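Marar Automation Board » Rules, standards and good practice
Thread: Must a simulated cell follow the same rules as the real one?

tinplate_k
Posted 1 Mar 2022
Hello all. We are writing an internal guide for our kitchen tasks and I would like to hear how other groups decide this. English is not my first language, so please ask if something is unclear.

Our point of dispute is small but it comes back at every review. When a task is built in simulation first, do you apply your cell rules already there? I mean the keep-out zone at the pedestal, the free space behind the table, the rule for what happens when an object is held badly. One half of my group says yes, from the first day. The other half says the simulator hurts no person and the rules only slow the work.

My own draft says that every simulated layout must pass the same checklist as the physical cell, which has 16 points. Before I defend it I want to be sure it is not foolish.

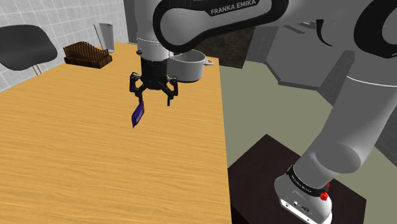
The layout is a Franka arm on its own pedestal beside the table, with a three-fingered gripper, and the pot and the other kitchen things stay on the table while the arm works. For the draft I took three rules as a start:

1. No seat may stand within reach of the arm, also when it is only decoration.
2. An object that hangs from one finger does not count as grasped, and the run is marked as failed.
3. The wrist must keep a fixed clearance from every object which is not part of the task.

Rule 2 is the one that makes people angry.

ostrava_bolt
I am against most of this. A checklist for a physical cell is written for people who can be hit. If you copy it into simulation you teach your colleagues that it is paper to be filled in, and then they fill it in the same way when it matters. We had this at Titent, and the forms were beautiful and unread.

tinplate_k
I understand the danger. But in our case the layouts are copied later, nearly one to one, into the real room. Last May we moved one and found that an operator had no way to walk past the pedestal. The model had been like this for weeks.

ostrava_bolt
Then check it at the moment of moving. One check, at the right time.

pelican_hours
I stand between you. We split the list in two: geometry and behaviour. Geometry (reach, clearance, furniture) is checked from the first version, because a wrong table position spoils every run you make on it. Behaviour, such as stop times and who may enter, waits for the real cell. From our long list only 13 points stayed in the simulation part, and the complaints became fewer.

About rule 2, I agree with you. A thin flat thing on one finger is often contact friction being too generous. I would not let it pass as a success, even if it arrives in the right place.

mq_lathe
I do not agree with rule 2 as written. Some of our tasks allow hooking with one finger on purpose, for handles and loops. By your text all of those fail. Write instead that the grasp must be of the type declared before the run.

tinplate_k
This is a fair objection — I had only flat objects in my head when I wrote it. I will change it to "declared grasp type" and give flat objects their own line.

mq_lathe
Good. One more thing: who marks the failed runs? We had 194 runs marked by the same person who wrote the controller. He was not dishonest, but he was kind to it.

tinplate_k
For now the author marks them. I will propose 2 readers for each batch, neither of them the author.

ostrava_bolt
That one I support without any fight. I still think rule 1 is for the real room only.

pelican_hours
Rule 1 is geometry! A stool in the model becomes a stool in the room, if the room is built from the model. Somebody will sit on it.

ostrava_bolt
Or somebody removes it when the room is built. We will not agree, it is fine.

tinplate_k
Thank you, this helps me much. The new draft will have the two parts, with rule 1 in geometry, and I will note the objection next to it so that our reviewers can see both views. If anybody has a wording for the clearance in rule 3, I would be glad to read it. Mine is too long and does not say from which point of the wrist we measure.

mq_lathe
We measure from the outer edge of the flange, with the gripper treated separately. I will send you our paragraph tomorrow.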